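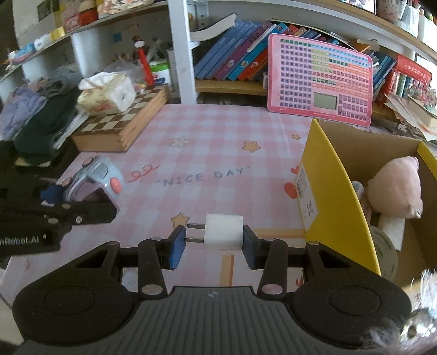

Nesby_Forum schrieb:
Dem Vorschlag, Steckernetzteile künftig generell vom Lieferumfang auszunehmen, kann ich mich in dieser Form nicht anschließen. Die Vorlage geht davon aus, dass in jedem Haushalt bereits ein passendes Gerät vorhanden ist. Für ältere Mitglieder und für Haushalte, die erstmals ein Ladegerät benötigen, trifft das nicht zu. Ich bitte darum, diesen Punkt vor der Beschlussfassung gesondert zu behandeln.

Linomow schrieb:
Der Einwand ist zur Kenntnis genommen. Es wird allerdings darauf hingewiesen, dass die Vorlage nicht den Handel insgesamt betrifft, sondern ausschließlich die Sammelbestellungen unseres Verbraucherverbundes. Im Januar wurden über diesen Weg 552 Kleingeräte bezogen, in der Mehrzahl Leuchten und Radios. Jedem lag ein eigenes Netzteil bei. Die Rückmeldungen der Mitglieder lassen erkennen, dass ein erheblicher Teil dieser Netzteile unbenutzt geblieben ist.

Durkar schrieb:
Ich erlaube mir die Rückfrage, worauf sich die Angabe "erheblicher Teil" stützt. In den Unterlagen zur Sitzung findet sich keine Auswertung. Solange keine Zahl vorliegt, sollte die Formulierung aus der Begründung gestrichen werden.

Linomow schrieb:
Die Rückmeldungen gingen formlos ein und wurden nicht statistisch erfasst. Die Formulierung wird in der nächsten Fassung durch "mehrere Mitglieder haben mitgeteilt" ersetzt.

Wanigasekara schrieb:
Zur Sache selbst möchte ich auf die Frage der Steckerform hinweisen, die in der Vorlage gänzlich fehlt. Ein Teil der Mitglieder verwendet Geräte, die aus dem Ausland mitgebracht wurden und deren Netzteile flache Kontaktstifte besitzen. Solche Netzteile passen nicht in hiesige Steckdosen und werden mit Reiseadaptern betrieben. Für den vorübergehenden Gebrauch mag das angehen. Als Dauerlösung hinter dem Schrank halte ich es für bedenklich, insbesondere bei Adaptern ohne festen Sitz.

Wer also auf vorhandene Netzteile verweist, muss zugleich angeben, welche Netzteile gemeint sind. Andernfalls fördern wir genau die Behelfslösungen, vor denen unser eigenes Merkblatt warnt.

Nesby_Forum schrieb:
Diesem Hinweis schließe ich mich an. Hinzu kommt die Angabe der Ausgangsspannung. Bei Geräten mit Hohlstecker ist eine Verwechslung ohne Weiteres möglich, und die Aufdrucke sind für viele kaum lesbar.

Durkar schrieb:
Hier wird meines Erachtens zu weit ausgeholt. Bei Geräten mit USB-C-Buchse stellt sich die Frage des Hohlsteckers nicht. Die Leistungsangabe bleibt zu beachten, doch steht sie in jeder Bedienungsanleitung. Ein Verbund von nahezu 2000 Haushalten kann nicht jede denkbare Fehlbedienung ausschließen. Ich beantrage, die Regelung auf Geräte mit USB-C zu beschränken und alle übrigen Geräte weiterhin mit Netzteil zu bestellen.

Wanigasekara schrieb:
Gegen die Beschränkung habe ich keine Einwände. Der Satz über die Bedienungsanleitung überzeugt mich dagegen nicht. Bei den zuletzt ausgelieferten Leseleuchten war die Anleitung nur in Englisch beigefügt.

Linomow schrieb:
Die fehlende deutsche Anleitung wurde beim Lieferanten beanstandet. Eine Nachlieferung ist zugesagt, ein Termin steht noch aus.

Für die überarbeitete Vorlage wird folgender Wortlaut zur Diskussion gestellt:

§ 1 Geräte mit USB-C-Anschluss werden ohne Netzteil bestellt, sofern der Hersteller diese Variante anbietet.
§ 2 Mitglieder können bei der Bestellung ein Netzteil zum Selbstkostenpreis hinzuwählen.
§ 3 Alle anderen Geräte werden mit dem vom Hersteller vorgesehenen Netzteil in hiesiger Steckerausführung geliefert.
§ 4 Nicht benötigte Netzteile können an der Ausgabestelle abgegeben werden, höchstens jedoch 10 Stück je Haushalt und Jahr.

Nesby_Forum schrieb:
§ 2 kommt meinem Anliegen entgegen. Ich rege an, das Auswahlfeld auf dem Bestellformular vor die Unterschrift zu setzen. Auf der Rückseite wird es erfahrungsgemäß übersehen.

Durkar schrieb:
Gegen § 4 spreche ich mich weiterhin aus. Die Ausgabestelle verfügt über keinen geeigneten Lagerraum, und für Elektroaltgeräte besteht bereits die kommunale Annahme. Eine zweite Sammlung verursacht Aufwand ohne erkennbaren Nutzen.

Wanigasekara schrieb:
Der Nutzen liegt in der Weitergabe funktionsfähiger Netzteile, die bei der kommunalen Annahme nicht vorgesehen ist. Eine Sichtprüfung vor der Weitergabe wäre allerdings zwingend in den Text aufzunehmen. Beschädigte Gehäuse und verbogene Stifte sind auszusondern.

Linomow schrieb:
Über § 4 wird getrennt abgestimmt. Änderungsanträge zu den übrigen Paragraphen sind schriftlich in diesem Themenstrang einzureichen, das Auswahlfeld wird in den Formularentwurf übernommen.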